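The gripper that did not want to let go

I work with a robot cell with two arms, and this week I want to write about a fault which took me much longer to find than it should. Maybe it will save somebody a weekend.

The problem looked simple. After closing on an object, the gripper sometimes stayed closed. The software reported "open", the arm moved away, and the object went up with it and fell later, from a bad height. In April I had already seen it 2 times and blamed the cable. I changed the cable, and the fault went away for 700 cycles, so I believed I was right. I was not.

My colleagues at Maddocks gave the fault the name Hellgate. I did not like it at first – now I use it also.

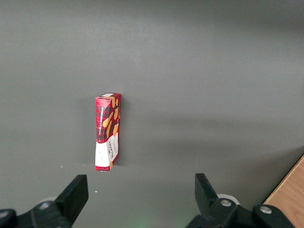
The wrist camera's view of the shortbread box, my test object for the narrow grasp.

The box is useful for this test. Cardboard remembers when you press it too hard, so after a bad cycle I can read the damage on its sides. A sponge forgives everything and tells you nothing.

I wrote a small logger, called Hellow, which saves the commanded width and the measured width every 40 milliseconds. After some 2,000 cycles I had enough bad cases to compare. In all of them the open command arrived while the force limit was still active. The controller accepted the command, answered that all was fine, and then dropped it.

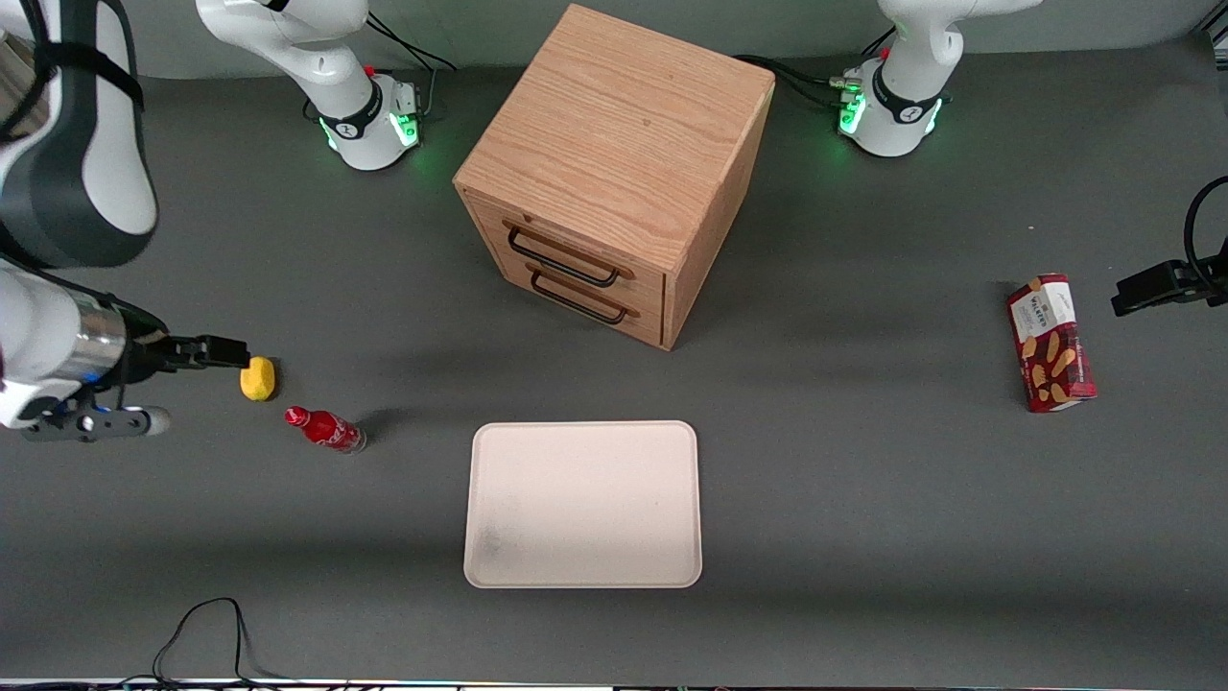
Vicente Gaete
Robot cell technician

The safety side of this worries me more than the broken biscuits. With two arms at one table, a second arm can start its motion when it reads "open" from the first. If that word is false, the two can meet over the same object. For this reason I stopped all two-arm programs until the fix was in.

The fix is short. After each open command I now wait for the measured width, and if it does not change I send the command again, once. If it still does not change, both arms stop and a person must press reset. Stisunov, our simulator, never showed the fault, as its gripper opens immediately and always.

I still have to repeat the long test with the bottle lying on its side, where the fingers close on a round body and the force rises more slowly. The logger is running with the new limits, and I will add the numbers under this post when I have them.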